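Home > Community Help > Laundry & Fabric Care

Does washing soda really "strip" detergent buildup, or is the brown water a trick?

Asked by Zuleica Figueiredo
Feb 7, 2010
Viewed 2,949 times

My sister-in-law has gone all in on laundry stripping and wants me to do every towel, sheet and sweatshirt in the house. You fill the bathtub with the hottest water you can get, dump in washing soda, borax and powdered detergent, and leave everything in there for hours. The water turns brown and everybody is supposed to gasp and take a picture of it.

I'm not convinced. She did a load of her own and sent me the photo of the tub like it was evidence in a trial. My first thought was that if I soaked anything dyed in very hot water with a box of alkaline powder, I'd get colored water too. She says no, that's years of detergent and fabric softener and body oil coming out, and that my washer isn't rinsing because it's one of the low water ones.

Some background. We have a Kinden front loader, bought used, and our water is hard. I use liquid detergent, up to the line on the cap. I used softener until last June and then quit. The towels aren't stinky exactly, but they don't soak up water the way they used to, and the kids' things come out of the dryer feeling sort of coated.

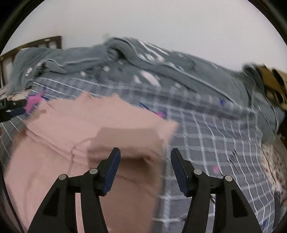 What I'd like to know is:

Is there really such a thing as buildup, or did somebody make it up to sell borax?

If it's real, how do I tell whether I have it before I fill a tub and ruin my back hauling wet towels to the machine?

Will hot water and washing soda wreck anything knitted or printed? Most of what we own is one or the other.

I've read two articles that say it changed the writer's life, and both of them had a link to buy a kit. So please, only people who have done it or who know something about fabric.

3 answers

Answer from Reinaldo Brito
194 people found this helpful

I ran the wash room at a small hotel in Tetesthorpe for 10 years, so I'll take your questions as they come.

Buildup is real. It's also blamed for a lot of things it didn't do. What people call buildup is usually a mix of softener, minerals from hard water, and soap that didn't rinse. Softener is made to stay on the cloth, so of course it stays. It's a thin greasy layer and a towel with a greasy layer doesn't drink water very well. You quit in June, and it would have come down a good bit on its own since then, but not all the way if your water is hard and you've been filling the cap to the line. That line is generous. I never saw a load of ordinary family wash that needed it.

The brown water proves very little. You were right to be suspicious. Dark dyes bleed in hot alkaline water. A brand new navy towel will give you an ugly tub. So some of what your sister-in-law photographed was dirt and some of it was the color of her clothes, and neither she nor anyone else can tell you how much of each by looking at it. If she wants to convince me she can do a tub of old white towels by themselves. Those will often turn the water gray, and then I'd believe there was something in them.

As for telling ahead of time, take one clean dry towel and drip a spoonful of water on it. If the water sits up in a bead for a while, there's something on the fibers. If it goes straight in, leave it alone. Then take a second towel and run it through the machine with no detergent at all, warm, and look through the door partway through. Lots of suds with no soap added means you've been using too much, and the cure for that is free.

On knits and prints, I would be careful. Cotton jersey sheets and cotton knits will mostly live through it but they can shrink and go limp, and anything with elastic gets old fast in very hot water. Never do wool. Never do silk. Acrylic knits don't hold on to minerals the same way in my experience and I wouldn't bother.

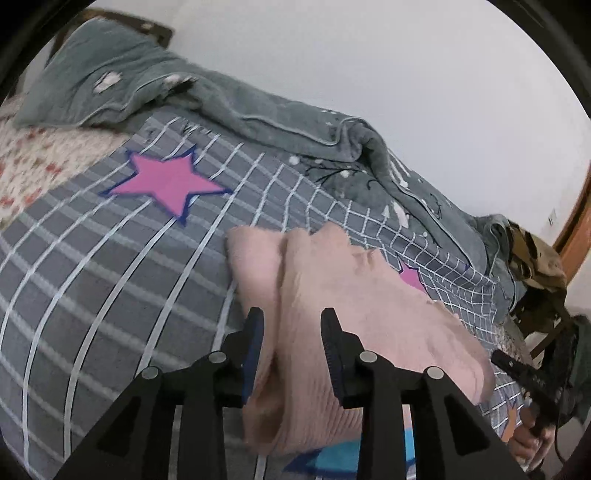

Printed bedding depends on how the print was put on. If you run your hand over it and can feel the design sitting on top of the cloth, hot soaking may crack it or dull it. If you can't feel it, it's likely dyed into the cloth and will fade a little with every hot wash whether you strip it or not. Test a corner. Dip it in a bowl of the same mix, press it with a white rag, and look at the rag.

If I were you I'd skip the bathtub. Cut your detergent to less than half. Add a couple of spoonfuls of washing soda to the drum with the towels only, hottest setting, and pick the extra rinse if your Kinden has the button. Do that for three or four washes. You'll get most of whatever stripping would have done and you won't be wringing out bath sheets by hand.

Comments on this answer:

Zuleica Figueiredo: Did the spoon test. The bath towels beaded up, the kitchen towels didn't. The kitchen ones never got softener because I'd read it was bad for drying dishes. So I guess that's my answer, annoying as it is to give her even half a point.

Reinaldo Brito: Half is fair. Start with the bath towels.

Washington Quintana: Is baking soda the same thing? It's a lot cheaper at my store.

Reinaldo Brito: No. Much weaker. It won't hurt anything and it won't do much for this either.

Answer from Cleiton Trindade
9 people found this helpful

I did it and I'd say it worked but I did it on towels that were in bad shape. They'd belonged to my mother and she was a two-capfuls-of-softener person. The tub water looked like weak coffee. They came out rough, which people forget to mention, and it took a few washes before they felt like something you'd want on your face. They do dry you off now.

I also threw in a sweatshirt to see what would happen. It got lighter, and not evenly -- there's a patch across the shoulder where it was sticking up out of the water. So if you do soak, weigh everything down or stir it every so often. I still wear it to paint.

I don't buy the claim that you should do this every season. If you have to keep doing it then you haven't fixed whatever was causing it. The Grarnside kit people say once a month on the back of the bag, which would use up a bag a month, how about that.

Comments on this answer:

Zuleica Figueiredo: The Grarnside one is what she uses! She paid for shipping and everything.

Cleiton Trindade: Check the ingredients against the boxes in the laundry aisle. Mine listed the same three things.

Answer from Jailson Prado
0 people found this helpful

just use vinegar in the rinse. been doing it forever and never had buildup. my neighbor has a Babić washer and the repair man told her the same

Comments on this answer:

Reinaldo Brito: Vinegar can help with minerals, but go easy on it. Some washer makers say it's hard on the rubber parts, so look in your manual. And don't put it in the same water as washing soda. They cancel each other out and you've made a fizzy nothing.

Jailson Prado: never hurt mine

Zuleica Figueiredo: How would you know you never had buildup though? Did you test for it?

Jailson Prado: towels are fine

Update from Zuleica Figueiredo

Three hot washes on the bath towels with washing soda and way less detergent. The first one made suds like a car wash and I hadn't put any soap in that load. By the third it was mostly clear. A drop of water now goes in, slower than on the kitchen towels but it goes in. I haven't touched the sheets or the sweatshirts and I'm not planning to, apart from using less soap on them. They already feel less coated, or I've talked myself into it. I had my husband feel two pillowcases without telling him which was which and he couldn't tell them apart, so take that however you like.

Still haven't told her.

Marked as solved. Best answer: Reinaldo Brito

Related questions
How much detergent does a front loader need in hard water?
Can you get softener residue out of a dispenser drawer?
Towels rough after line drying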